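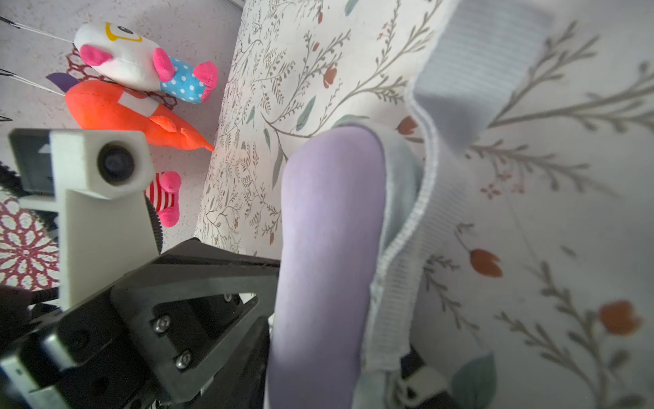
When is a hole in a knitted garment worth darning?

A hole is worth darning when the fabric round it is still sound enough to hold a stitch. If the edges break away as soon as a needle goes through them, the darn has nothing to hang on to and the worn area has to be cut out and reknitted instead.

Chapter 6
Darning and Repairing Knitted Fabric

6.1 What this chapter covers

Chapter 5 dealt with finishing: seams, edgings and the fastening of ends. The present chapter deals with what comes later, when a finished piece has been worn for some months or years and has begun to give way. The methods are for weft-knitted fabric made by hand or on a domestic machine. Most of them will work on shop-bought jumpers too, though the yarn in these is often very fine and you will need a finer needle and better light than for hand knitting.

Four repairs are taught in full. They are the woven darn, Swiss darning over thin fabric, the grafted repair, and the reknitted patch. Crochet fabric is built differently and does not ladder in the same way. Repairs to crochet are left to Chapter 9.

You should already be able to cast on, pick up stitches along an edge and graft two sets of live stitches together. If grafting is still shaky, go back to section 5.4 and work the practice piece again in a thick, smooth yarn before going further.

6.2 How knitted fabric fails

Knitted fabric is one yarn running in rows of loops. Each loop is held by the loop above it. When the yarn breaks at one point, the loops on either side of the break lose their hold and can slip free, and the fault then runs up or down the column of stitches. This is a ladder. A ladder in wool tends to stop by itself after a few rows, as the fibres cling to each other. In cotton, silk or viscose it can run the length of the garment.

It helps to separate three kinds of damage, since they are mended in different ways.

Abrasion. The yarn has been rubbed until it is thin. The stitches are all still there but you can see light through them. Heels, elbows and the underarm are the usual places. There is no hole yet. Swiss darning is the right repair at this stage.

Breakage. One or two strands have been cut or snapped, by a nail, a zip or a moth grub. The fabric beside the break is as strong as it ever was. Grafting gives the neatest result on a plain fabric, and a small woven darn is quicker.

Loss. A whole area has gone and the edges are weak. A woven darn can fill it if it is small. Past a certain size a woven darn turns into a stiff plate which rubs the skin and tears at its own edges, and a reknitted patch is better.

Students often treat abrasion as if it could wait. It can't wait for very long. Thin fabric takes an evening to reinforce, but the same area a month later may be a hole the size of a coin with a worn margin all round it, and the margin has to be covered as well.

6.3 Where wear starts

Csaba Juhász ran a mending class in which every item was entered in a ledger before work began, with the place and kind of damage. He used the first 200 entries for socks as a teaching set, and students were asked to sort them. Their main finding was that heel damage in hand-knitted socks began above the turned heel, on the flap or just past it, far more often than under the foot. It is the back of the shoe that does this. A student who reinforces only the sole has put the extra yarn in the wrong place.

A later set of 200 entries covered jumpers and cardigans. Elbows came first, as anyone would expect. Cuffs came second, and in cuffs the cast-off or cast-on edge had usually gone before the ribbing itself. Juhász drew from this that a cuff should be worked downwards when there is a choice, so that a worn edge can be unpicked and knitted again. A cuff worked upwards from a cast-on edge will not unravel cleanly from that end.

The ledger has its limits. It records what people chose to bring to a class, and people bring the things they are fond of. Garments thrown away are not in it.

6.4 Yarn for mending

The mending yarn should be the same thickness as the yarn in the garment, or slightly thinner. A thicker yarn makes a ridge. Two thin strands used together will lie flatter than one thick strand, and you can take one strand away when you reach the edge of the darn, where the fabric is doubled.

Match the fibre as well as you can. A wool darn in a cotton garment will shrink at a different rate in the wash and pull the cotton into a pucker. Wool mixed with a little nylon is the usual choice for socks. Pure wool will do, but the darn will need doing again sooner.
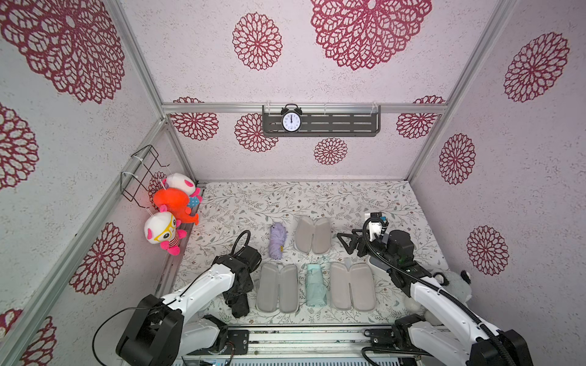

Colour is a matter of taste, but the choice has an effect on how you work. A close match hides uneven tension quite well. A contrasting yarn shows every strand, so the weaving has to be more regular, and the outline of the darn should be a shape you are content to look at. Beginners are advised to do their first three or four darns in a contrasting yarn all the same. You can see what you are doing, and you can count the strands when something has gone wrong.

Save yarn from every project. Wind off a few metres, tie it with a label giving the fibre and the garment, and wash it once by hand so that it has already shrunk as far as it is going to. The samples in this chapter were worked in Jillell mending wool, which comes on cards, and in leftovers of Mok sock yarn. Any similar yarn can be used in their place.

6.5 Tools

Very little is needed.

A darning needle with a blunt point and a long eye. The blunt point slides between strands without splitting them. Keep one sharp needle for felted fabric, where a blunt one will not go through.

A mushroom or egg. This holds the fabric in its natural curve. The fabric should sit over it smoothly and must not be stretched, or the darn will be too large when the mushroom is taken out and will bag. The Altari mushroom used in class has a flat groove below the cap for an elastic band. An ordinary one held in the hand works just as well once you are used to it.

Small scissors, and a fine crochet hook for lifting dropped stitches.

Smooth cotton thread in a colour that shows up, for marking out the area.

A small darning loom is sometimes sold for this work. The Fomevov pattern has a row of wire hooks that lift alternate warp strands, and it makes a quick, even square. It is good for flat areas such as elbows. On a heel it tends to flatten the curve, and learning to weave by hand comes first in any case.

6.6 Preparing the area

Wash the garment before you mend it. Dirt in the fibres acts like fine sand, and a garment which has not been washed may also have moth eggs in it. Let it dry flat.

Turn the garment so that the right side faces you, unless the chapter says otherwise, and put the mushroom under the damage. Look at the edge of the hole. Trim away felted lumps and loose fluff, but don't cut any strand that still forms part of a loop. Free loops are useful. They should be caught on the crochet hook or on a thread so that they cannot run while you work.

Now find the edge of the sound fabric. Hold the piece up to a window and look for the line where the fabric stops being thin. On a sock this line is often 2 cm or more outside the hole, and it is rarely the same distance all the way round. Run a marking thread along it in small running stitches. The darn must reach this line on every side. Most darns that fail have been made too small, and they fail at the edge, with the darn itself still whole.

6.7 How strong a darn needs to be

A darn has to bend with the fabric round it. Pulling the strands tight makes a patch that feels firm in the hand, but it moves all the strain to the few stitches where the darn meets the knitting. Leave a very small loop at each turn. The loops take up the difference when the fabric stretches and when the new yarn shrinks in its first wash.

Juhász had his students test this on worked samples. Each was fixed over a block and rubbed 1000 times with a piece of shoe lining, then looked at under a lens. The tightly worked samples had broken at the edges. Those with turning loops were worn across the middle, and their edges had held. The test is a simple one and can be repeated in any classroom with a wooden block and some patience - it is set out in full at the end of the chapter, with a blank table for results.

The next section begins with the woven darn, worked first on a flat square of stocking stitch with a hole cut in it and then on a sock. Knit the square before you read on. Use a double knitting wool in a pale colour, cast off loosely, and leave the piece unpressed.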